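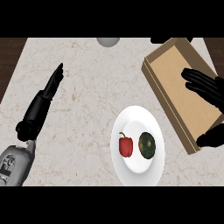
The Night Bus to Tarkier

The bus left Villico at ten past nine with 13 people on it, and the driver turned off the inside lights before we were out of town. I had the seat behind the back door. My father's coat was folded on my lap because I didn't want to put it up on the rack.

He had worked at the Ganex mill for 19 years and left the coat there on his last day. It hung on a hook in the boiler room until February, when the mill was sold and a woman from the office called me. She said I could come for it or they would throw it out. I said I'd come. It was a day there and a night back.

The coat smelled of oil. There was a bus ticket in the inside pocket, Villico to Saliba, one way, never punched. Saliba is on the coast, 233 miles in the wrong direction. As far as I knew he had never been there.

I looked at the ticket until it got too dark, and then I held it.

The man across the aisle was eating a boiled egg. He asked if I was going all the way through and I said yes. He said he used to drive this road himself, before the bridge, when you had to wait for the ferry and sometimes slept in the truck. I asked him what there was in Saliba.

"Fish," he said. "A hotel. It used to be a nice hotel."

He finished the egg and put the shell in his pocket.

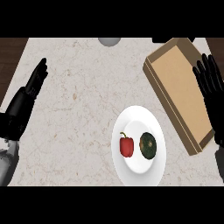

Tarkier

We got in a little before five. The station was locked, so everyone stood under the roof outside and waited for rides. My mother was parked by the fence with the heater running. She looked at the coat and moved her purse so I could lay it on the back seat.

"It's smaller than I remember," she said.

I asked her if he ever talked about Saliba. She was backing out and didn't answer until we were on the road.

"He bought 2 tickets," she said. "I told him I couldn't get the time off."

There was frost on the fields, and one truck ahead of us with a bad tail light. She stayed behind it the whole way home - she never did like to pass. At the house she carried the coat in herself and hung it in the hall, on the hook by the door where the umbrella was.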